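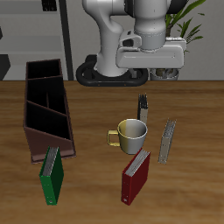

# Can a Robot Learn to Tidy a Desk by Practicing in a Pretend World?

*By Hòa Nông, for the May issue of Jakeo*

When a news story says a robot "taught itself" to do something, I get suspicious. Taught itself where? How many tries did it get? Who decided that it passed?

So when a group at the Khương lab told me their robot arm had learned to put binders away in a desk organizer, I asked to see how they did it. They were nice about it. They showed me the desk, the arm, the binders and the mug that always seems to be in the way. Then they told me that none of it was real.

The desk is a computer picture. The arm is a computer picture too, and so are the leaves of the plant behind it. The whole thing happens inside a program called Brarutell, and that kind of program is called a **simulator**. You have probably used something a bit like one. If you have played a racing game where the car slides on a wet road, the game was working out how a car might slide. A robot simulator works out how a binder might tip over if something bumps it.

Notice the word "might." We'll come back to that.

## Why would you practice on a pretend desk?

The people who build robots have some good reasons.

Real robot arms are slow to practice with. If the arm knocks a binder onto the floor, a person has to walk over, pick it up and put it back. Then they have to do it again. In a simulator you press a key and everything jumps back to where it was.

Real arms can also break, and they can hurt you if you're standing in the wrong spot. A pretend arm can swing as wildly as it likes.

And a computer can run lots of pretend desks at the same time. The robot in this story had 2000 practice runs before its first test. You could do that many with a real arm, but you would need a lot of patience and probably a lot of new mugs.

I agree with all of that. It's a sensible way to begin. What bothers me is when people talk as if it's also a sensible way to finish.

## What does the robot learn from?

The method is named Castel. The main idea is copying. A person steers the pretend arm with a controller and does the job: reach over, close the fingers on a binder, lift it, carry it to the organizer and let go. The computer saves every move. It also saves what the pretend cameras could see at each moment.

Each saved run is called a **demonstration**, because somebody is demonstrating how it's done. After many demonstrations, the computer looks for patterns. When the binder looked like this, the person moved like that. When the fingers were this close, the person slowed down.

Then the person puts down the controller, and the program has to choose the moves.

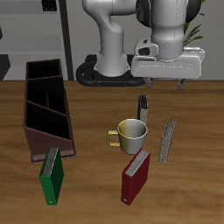
Is that learning? People argue about it. I think it's a kind of learning, but a narrow kind. The program doesn't know what a binder is for. It doesn't know that paper goes inside, or that you'd be upset if yours got bent. If you asked it to put away a lunchbox, it would have nothing to copy. It might reach out anyway, because it has no way of saying "I've never done this."

You would say it. Even a very small kid would say it, or at least make a face.

## Things in the way

Picking up a single binder on a bare table is pretty easy for a robot these days. The Khương group wanted something harder, so they added clutter. Clutter is the robot word for your desk on a school night. 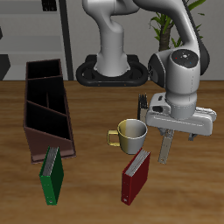

Clutter causes two different kinds of trouble. The first is bumping. A hand that is thinking only about the binder can hit whatever is standing next to it. The second is hiding: one thing blocks your view of another, and you have to guess about the part you can't see. Look at how close the lowered finger is to the mug with the yellow handle, and how wide the white hand is above it. When you reach past a mug, you can turn your wrist and squeeze your fingers together without even planning to. A wide gripper has to be moved much more carefully. The red binder is standing in front of that same mug, so there is something to bump on more than one side.

The group decided that a run would count as a pass if the binder ended up inside the organizer. I asked whether it still counted if the mug got knocked over on the way. There was a short silence.

It did count.

Now, maybe that's fair. They were testing filing, and they wrote the rule down before they began. But if I asked my nephew to tidy his desk and he spilled a drink all over it, I wouldn't give him full marks. Whenever you hear that a robot "succeeded," find out what the rule was. Sometimes the rule is kinder than you'd expect.

## The big test, and the smaller one

First came the test inside the simulator. The robot got 261 tries, with the objects moved to a new spot before each one. It passed nearly all of them. This is the number on the group's poster, in very large type.

Then came the test I cared about. The team set up a real arm at a real desk with real binders and ran the same program. It got 40 tries.

It passed 15.

That result was on the poster too, I should say, and they didn't hide it. It was lower down, in smaller type, near the thank-yous.

So what went wrong? Scientists have a name for the problem. They call it the **sim-to-real gap**. "Sim" is short for simulation, and the gap is the difference between how things go in there and how they go out here. The team has a few guesses about their own gap:

- Real binders bend. The pretend ones stayed stiff, and when the real fingers squeezed, the covers folded in.
- Light moves. In the afternoon the sun came in and put shadows on the desk that the program had never had to deal with.
- Some surfaces are more slippery than the simulator thought, so binders slid when they should have stayed put.

These are guesses, remember. They haven't tested them one by one yet. When I asked which one mattered most, I got three answers from two people.

## What does the robot see?

We've been looking at the desk from across the table, where everything is easy to sort out. A robot can also have a camera close to its hand. The view from there is very different. You see the gripper parts up close and a lot of table, and other objects may show up only as pieces at the side.

Try it yourself. Curl one hand into a tube, hold it up to your eye, and close the other eye. Now put your face down close to your desk and try to pick up a pencil with your free hand. You can do it, but you'll probably be slower, and you may be surprised by something you didn't know was there.

A close view is handy when the fingers are nearly touching something. It's not much good for finding the organizer on the other side of the desk. That's why robot builders like to use both kinds of view together, one from far back and one near the hand. The program then has to work out that a dark red corner in one view belongs to the red binder in the other. You do that sort of matching all day long. For a computer it takes a lot of practice, and it can still get it wrong.
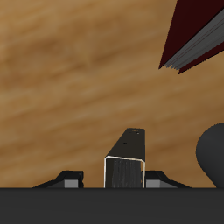 ## Should we believe it?

I believe some of it. I believe that practicing in Brarutell helped. The team also tried a version of the program that had far fewer practice runs, and on the real desk it did worse. That's a proper comparison, and I was glad they made it.

I don't believe the robot can "tidy a desk," even though that's what the title of their report says. It can put certain binders into a certain organizer, on a certain table, some of the time. I suggested that as a title. They said it was too long.

The group is going to try again with bendier pretend binders and a new rule about the mug. If the real desk score goes up, they'll have learned something about which guess was right. I've asked them to send me the result whichever way it goes.

## Questions to try on the next robot story you read

1. Did this happen in the real world, in a simulator, or in both?
2. How many tries were there?
3. What counted as a pass?
4. Did anyone move things around between tries, or was it the same setup every time?
5. What did the robot do when it failed?

If a story answers all five, keep reading. If it answers none, you could write to whoever made it and ask. I do this quite a lot, and I usually get a reply, although it can take a while.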